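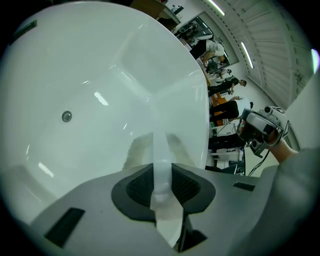
How much water does the Rastau softener use for one regeneration?
The Rastau 480 uses 148 liters for a full regeneration. If only a part of the resin is used up, it takes less.

Rastau 480 water softener for the home
Item number: 2925
Maker: Fletar
Sold and serviced by Westerberg, Tendport

The Rastau 480 is a cabinet softener for houses with hard water. It is installed on the main pipe, after the water meter and the filter, and it treats all water which goes into the house. If you wish to keep the garden tap on hard water, please tell us before the installation, so that the fitter can bring the correct branch piece.

The control valve measures how much water has passed. It starts the regeneration only when the resin needs it, normally at two o'clock at night. You can choose another hour in the menu. During the regeneration the house still has water, but it is not softened.

Technical data
Capacity between two regenerations: 3,763 liters at medium hardness
Water for a full regeneration: 148 liters
Connection: 1 inch, bypass valve included
Power: wall adapter, included
Salt: tablets only
Weight without salt: see the label on the carton, as it differs between the left and the right version

What is in the carton
Cabinet with resin tank and salt container
Control valve, already mounted
Bypass valve with two seals
Drain hose and clamp
Hardness test strips
Manual in English and Spanish

Before you order
Please measure the hardness of your water, or ask your water supplier for the value. The softener needs a floor drain or a standpipe near to it, and an electrical outlet which is not controlled by a light switch. The room must stay free of frost in winter. The lid opens upward, so leave enough space to pour in a bag of salt.

Care
Look at the salt level once a month. The salt should always stand higher than the water in the container. Do not use rock salt or table salt in this model. If a hard crust has formed, break it carefully with a wooden stick and warm water. We recommend one service visit every year, in which the injector is cleaned and the seals are checked.

Softened water leaves fewer white spots on faucets, glass and enamel, and you will probably need less soap. Old limescale is not removed at once. It can take several months, and in some pipes a part of it will remain.

Delivery
The softener is delivered to the first door inside. Orders which arrive before noon on Friday leave our warehouse in Tendport the same day. Installation is booked separately. Spare seals, test strips and salt tablets can be found under Accessories.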